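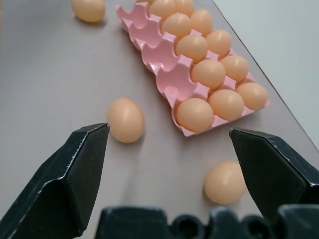 Daragh Ó Flaithearta writes that his eggs always crack the moment they go into the pan, and asks whether a pinhole helps. It can, but the temperature of the water matters more.

How to boil eggs without cracking them

Take the eggs out of the fridge 30 minutes before cooking. Put them in one layer in a pan and cover with cold water. Bring to a gentle simmer, well short of 100 degrees, then start the timer. Six minutes gives a soft yolk, ten a firm one. Cool under the tap and peel from the blunt end.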